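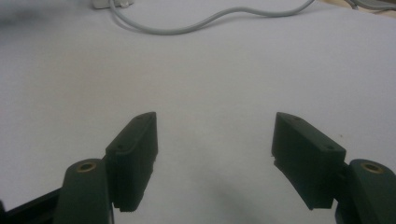
Figure 6. View from the hand-held gripper, fingers open over the table.

Section 3: Before Your First Demonstration

By now you have the Griva hand tool charged and paired, and you are probably itching to show it something. Please give us a few more minutes of your patience! The robot learns from what the tool sees and how you move it, so a calm start pays off later.

1. Clear the part of the table where you plan to work. A cable toward the far side, as in Figure 6, can stay where it is as long as your hand will never travel that far.

2. Hold the tool over the table with the fingers pointing away from you, and squeeze the trigger gently until the pads meet. Let go slowly. Do this three or four times - you are getting used to the spring, and it is stiffer than most people expect.

3. Look at the live view on your tablet. Both finger pads should show at the bottom of the picture, one on each side, with open table between them. It's fine if the pads look a little different in size. If you can see only one, loosen the camera clamp, turn it a touch, and tighten it again.

4. Press Record and wait for the tone. Keep the tool still until you hear it.

5. Carry out the task once from start to finish, at the speed you would use to hand somebody a full cup of coffee. Then open the fingers, lift away, and press Stop.

6. Give the recording a name you will recognize next month ("cup to tray" is much kinder to your future self than "test") and save it.

Note: We suggest 60 demonstrations for a simple pick-and-place task. You don't have to do them all in one sitting, and please do take breaks. Tired wrists make wobbly recordings.

Note: A soft shadow from the tool on the table is normal. Try to keep the room lights the same for the whole set, though.

CAUTION: Keep your free hand away from the pads while the trigger is moving. The ridged edges can pinch.

If the tablet shows code 206, the camera has lost its connection. Stop, reseat the plug at the base of the handle, and go back to step 3.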